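Clubs > Robotics > Interviews > Tidying up with Verena Wyss

Verena Wyss has been running the after-school robotics club for 9 terms, and she still calls it "the tidying club" when the head isn't listening. The students call it Skuline, a name they voted for in the first week and have been unable to explain ever since.

I met her in the science block on 15th January, where she offered me a stool and then took it back because a battery was charging on it. We stood.

The club's project this year is a robot arm that can clear up a toy kitchen. It sounds modest. Wyss says that was the idea. "The year before, they wanted to build something that would sort the whole school's recycling. We got as far as a very good logo."

So the older students went and asked the nursery class what they most disliked doing, and the answer was putting things away. A box of pretend food and crockery was handed over on long loan. The arm came second-hand, paid for out of a 4,000 pound grant that also had to cover a laptop, a table and a term's worth of biscuits.

"People think the difficult bit is the arm," she says. "The arm is fine. The arm does what it's told. The difficult bit is being fourteen and having to tell it."

What they do, most afternoons, is steer. One student works the controls and guides the gripper through a job, such as lifting a spoon out of a cup, while another watches the view from the wrist and a third writes down what went wrong. Each attempt is saved. When there are enough good ones, the group trains a program on them and finds out whether the arm has picked up the habit or merely the mistakes.

They had set themselves a target of 200 saved attempts by the end of the autumn. They reached 240, of which Wyss considers a fair number to be "mostly sighing".

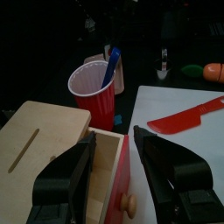 The drawers, she says, have caused more arguments than anything else. A small round knob gives two flat fingers very little to hold, and there was a fortnight when half the club wanted to fix a bigger handle on and the other half thought that was cheating. Reynaldo Pascual, who is in Year 10 and does most of the steering, was firmly in the cheating camp.

"If you change the drawer you've just made an easier drawer," he tells me, without looking up from the laptop. "You haven't made a better robot."

And has he got it open?

"Sometimes."

Wyss points out that "sometimes" is a proper result and that he has to write it down as one. She is strict about the notebook. Every entry has to say what was on the table, who was steering and what the arm did, in words a parent could follow. An early page reads, in full, "it went mad". She has kept that one to show new members.

In April they will take the arm to a regional contest, the Vullora Cup, where each team gets a table it hasn't seen before and a short time to clear it. Last year's winners, a team called Flamatis, had matching jackets. Skuline has discussed jackets at length, certainly at greater length than it has discussed lighting, which Wyss thinks will be the real trouble. The arm has only ever worked in one room, with the blinds however the last class left them.

"It may get there and not know what a cup is," she says. "I've had mornings like that."

I ask Pascual what he'd like it to do once the toys are sorted. He thinks about it for some time. His own bedroom has been suggested, he says, chiefly by his mum, but he doesn't reckon the arm is ready.

He goes back to the controls, and Wyss goes to see who has had the last of the biscuits.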